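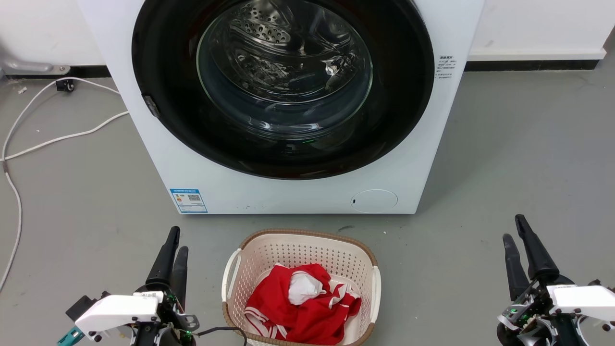
Brolitora Gripper Kit, Version 2: Review After One Term
Posted 02/07/2021 by Nima Moradi, Fultwood Robotics Club

Our club bought two of these kits for the Kurkska laundry project, and we have now used them for 9 weeks. Each kit cost $400 with shipping. There was one short comment thread about them online when we ordered, so I am writing down what I would have wanted to read.

The task

The Kurkska project is a student challenge where a two-armed robot has to move clothes from a basket into a front-loading washer. Teams pick their own arms and grippers. We already had the arms from an older project, so the grippers were the main thing we had to buy. The work is done with a person driving both arms, and later in the year we want the robot to do parts of it by itself.

What you get

The kit makes one gripper, so you need two for a job like this. It has a white housing, two black fingers, the motor, the control board, one cable, and a bag of screws. The screws are sorted into small bags but the bags have no numbers. Sofia Cardoso sorted ours by length and taped them to a sheet of paper, and I would suggest doing the same before you open anything else.

There is no mounting plate for the arm. You have to make or buy that part. The drawing in the manual has the hole spacing, and the spacing was right, so this was only an evening of extra work.

Building it

The first gripper took us a full afternoon and the second took less than half of that. The manual is clear up to the part where you fit the fingers. After that it skips a step. You need to set the motor to its open position before you attach the fingers, and the manual tells you this two pages later. We put ours on, read the next page, and took them off again.

Belmiro Pinheiro did the wiring. The connector on the board is keyed and you can't get it wrong, but the cable comes out at the back and is stiff. On our left arm it pulled at the joint until we clipped it down with some slack.

How it works on clothes

Thick clothes are easy. Sweatshirts, towels and jeans all come up on the first try most of the time. The fingers close evenly and hold well even when the piece is heavy at one end.

Thin clothes are harder. A thin shirt lying flat on the bottom of the basket is the worst case, and the smooth fingertips slide over it. We glued a strip of rubber to each tip and ran the same test before and after, 115 picks in total with the same bag of clothes. The rubber made a clear difference on T-shirts and very little on socks. Socks are still a problem.

A small item wrapped up in a bigger one usually comes along with it. For loading a washer this is fine. It would be annoying if you were sorting colors.

Baskets matter more than I expected. With a light plastic one, the whole basket moves when a finger catches the rim. We now hold the rim with the left gripper and pick with the right. The grip is strong enough for that, but you should lower the closing force in the settings first - the default left a dent in one of our baskets.

Getting clothes into the drum is mostly an arm problem. I will say that the housing is wide, and you have to come in straight through the door or it bumps the rim.

Problems

One motor started to click in April. Joaquim Cordeiro opened it up and found a loose set screw, which he tightened. It has been quiet since. I would put thread lock on that screw during the build.

The settings program only runs on Windows, and it forgets the closing force if you unplug the board.

Would we buy it again?

Yes, for cloth and soft things. The Fraser team uses a cheaper gripper and spends a lot of practice time fixing it, and we have mostly been able to just practice. If your task needs small or flat parts, look for something with thinner fingers. Spare fingers are sold separately, and you should order a set with the kit as shipping took three weeks on ours.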